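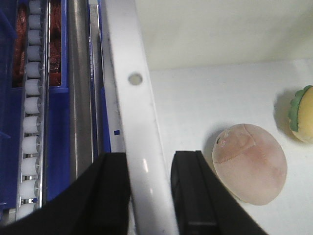

Vol. 3, p. 254

Bench Review: Forcombe wrist-view training on the Plistell kit

Forcombe is a method for teaching a two-finger gripper to pick and place from demonstrations, using only what a wrist camera sees. There is no overhead view and no depth sensor. The authors released it with training code, a set of starting weights and a parts list built on the Plistell bench kit. We ran it on our own bench over the winter, starting in December, and this review covers the method first and the kit second.

The paper's main claim is that a policy trained on wrist views alone can learn where it is from the fixed parts of the bench. Most wrist-only methods we have tried do well in the last few centimetres of a grasp and badly before that. Forcombe adds a second training objective: the network has to predict how the background will shift after each small movement of the arm. Anything that stays put on the bench becomes useful to it. Rails, edges and the corners of compartments all help. The toys don't, as they get moved.

Our bench has a white table on one side and the blue roller unit on the other, with a glossy white rail between them. For objects we used small plush toys, including a pink egg-shaped one and a burger. Soft toys forgive a sloppy grasp, so treat our pick numbers as the easy end of the scale. The place numbers are a fairer test.

We did 708 attempts with the fully trained policy. It failed 227 of them, counting a dropped toy, a toy left on the rail and a run that timed out all as failures. That is worse than the paper reports for its own bench, and I'd call it a decent result anyway for a method with one camera. The same policy trained without the background objective was poor enough that we stopped testing it early, so I can't offer a matching figure.

Where it fails is fairly consistent. Pale toys against the white table cost it the most.

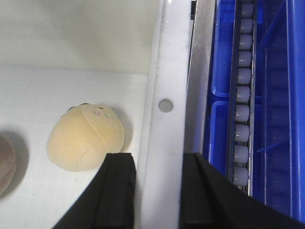 A cream one was the worst of ours, and the policy would often hover beside it and then close on nothing. Turning the lights down a little helped. Laying a grey mat on the table helped more, but we left those runs out of the total as the authors don't allow for a mat in their protocol.

The other weak spot is glare. The rail is shiny and the policy leans on it as a landmark, so a bright patch near the gripper can throw off the approach. The paper mentions reflections in one line of the appendix. It deserved a paragraph.

Retraining is the part I liked. After we shifted the roller unit sideways, the old policy was useless, as expected. A short round of new demonstrations brought it back, and most of those could be recorded without any toys on the table at all. You just drive the arm past the fixed parts. For a small lab that rearranges its bench every other month, that saves a lot of tedious work.

Now the kit. The Plistell roller unit is solid and the rollers turn freely. The dividers between compartments are thin and I would have liked them thicker — one of ours cracked during setup, and the replacement was slow to arrive. The assembly guide is printed in grey on grey and skips the step where you level the track. Download the newer version from the Plistell site before you open the box.

We used Rajput fingers in place of the ones in the parts list. They are broad, and they block a fair chunk of the lower view. Forcombe coped, but only after we masked them out in the training data. The mask tool is included and works, though its colour settings reset every time you close it.

Software installed cleanly on the second try. The licence permits teaching and research use; commercial labs will need to write to the authors.

Who should bother? If you already have an arm with a wrist camera and a bench that stays reasonably fixed, Forcombe is worth a fortnight. If your work area is a bare white table, give it a miss, or bolt something down first. I'd buy the Plistell kit again for the rollers and make my own dividers.

The full trial log, including the mat runs, is in the Jellstead archive with the rest of this volume's bench data.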